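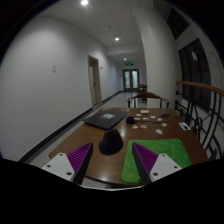

Tips for recording demos with a hand-held gripper

I've been doing this since October and I keep getting asked the same stuff by people who are just starting out, so I'm putting it all on one page. If you've already got a few thousand good demos behind you, you won't learn much. If you just squeezed the handle for the first time and wondered why everything shot out sideways, read on!

Start with soft things. Felt is wonderful. A hat, a mat, a folded cloth, anything that gives a little when the fingers close. You get a nice clean grab and you can feel through the handle when you've got it. I did my first 300 demos on fabric at our Fludton place and I'd do it that way again.

Pinch a hat by the crown or by the brim, but pick one before you begin the batch and stick with it. I mixed the two for a whole afternoon and the policy we trained on it hovered over the hat like it was deciding what to order for lunch. I ended up throwing the lot out and redoing it, crown only.

Mats are trickier than hats. A flat mat gives the fingers nothing to get under, so I push one edge lightly toward the other until it humps up in the middle, then close on the hump. Slow is fine. If it slides, press a bit harder with the far finger (wipe the table too, polish makes everything skate).

Speaking of tables - shiny wood looks great and it's a pain. Ceiling lights bounce off it and you get bright streaks that move when you move. I don't avoid it completely, because a robot will meet a shiny table sooner or later, but I keep it to a small share of the set and put the rest on duller surfaces.

Leave some clutter out. I used to clear everything off before each run, very tidy, very proud of myself, and then the arm fell apart the first time somebody left a mug near the target. Now I leave a laptop, a cable, whatever small bits are lying around. Shuffle them every so often. Just don't let a cable run between you and the thing you're picking up, or you'll hook it and drag half the table with you. Ask me how I know.

Move your feet, not just your wrist. Newcomers plant themselves and stretch, and then the last few inches of the reach get shaky. Take a half step. Hallways are good for this, lots of room to come at a table from different sides, and long views behind it so the background changes as you turn. Watch for people coming through doors though.

Toivo Kemppainen got me into the habit of pausing at the start and the end. Hold still for a breath, do the task, hold still for another breath. It makes trimming so much easier. He also opens his fingers all the way before every approach, even if the object is tiny, and I've copied that too.

Do a practice run you don't keep. Your hands need to remember where the handle's balance is, especially first thing in the morning.

Batch sizes: I stop at 58. No science in it, that's where my forearm starts complaining and my grabs get lazy. At Steslow they push on to 500 a day split between people, with a swap every batch, and I like that system if you've got the company. On my own I take a proper break, shake my hand out, have coffee and come back.

Wipe the finger pads. The ridged kind collects lint like you wouldn't believe, and black felt is the worst offender. A dry toothbrush run along the ridges (not across) gets it out in seconds. Check the little screws on the finger mounts while you're there. One of mine backed out slowly over a week and all my grasps drifted to the left before I caught on.

Keep the flubs, at least some of them. If I fumble a grab and then recover smoothly, I save it. If I fumble and swear and poke at the thing 3 times, I delete it.

Write down what you did right away - object, surface, which grip, anything weird. I use a cheap pocket notebook with a pencil tied on. My typed notes from the early days say things like "mat, ok, other one" and I have no clue what that means anymore.

Next page will be on cups and anything with a handle, once I get back from Gulport.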